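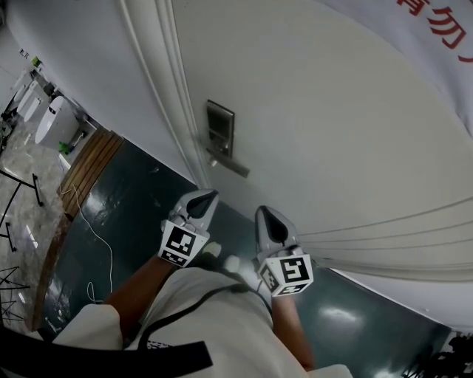 Mekdes Alemneh told me you never hang the poem next to the photo it goes with, people read first and then only look for whatever the poem said. So now I'm stuck and the show is hung Thursday.

Poems next to photos or seperate?

Background – 16 black and white prints, all from the river walk between Condville and Butmont, shot over one winter. My aunt wrote short poems for 5 of them (she'd kill me if I left them out). Library hallway, one long wall, one short wall around the corner. Decent light on the long wall, bad on the short one. I had planned to put each poem on a card right under its photo. But then 11 photos have nothing under them and look like somebody forgot. Mekdes says all the poems on the short wall. My aunt says nobody will walk around the corner. Both probably right??

Also font size. No idea. And do I need titles if there are poems. Thanks, in a rush

3 answers

Dilruba Samarakoon
Done this twice. Both ways work but don't mix them. What I'd do with your wall:

Poems to the right of the photo, never under. Under reads like a caption and people expect it to explain the picture. Leave a real gap, a hand and a half at least. Then group it – don't scatter the five evenly. Start with a photo that has no poem so visitors get used to just looking. Then a poem comes along and it's a nice surprise instead of a gap in the other ones.

Type size, 30 point for the poem if it's short, plain serif, black on off-white. Print one tonight and tape it up and stand back where you'd stand for the photo. If you have to step in, go bigger. Your aunt's name goes on every card, small. Not just on the intro panel, no one reads the intro panel.

Titles: skip them on the wall. Number the prints and put a list by the door. Place and month is plenty.

The short wall, I'd put the intro there or leave it bare. Don't hang prints in bad light just to use it up.

Plostier
agree w/ Mekdes. Did a show in the Khan building with text beside everything and folks just shuffled along reading. Never looked up. Make a booklet, fold and staple, leave a stack on a chair. Poems in there with the photo number. Cheap and your aunt gets something to take home

Dilruba Samarakoon
Replying to Plostier – booklet is good but ours were gone by the first evening, so print extra. And some people won't pick one up at all. I'd still put at least one poem on the wall. The best one, by itself, large.

Comment from the original poster
ok going with the right hand side and a booklet too if the copier cooperates. Taped up a test at 30 and it's fine from the bench. Aunt wants hers in italics. Is that bad

Dilruba Samarakoon
A little hard to read from far off but it's her poem. Let her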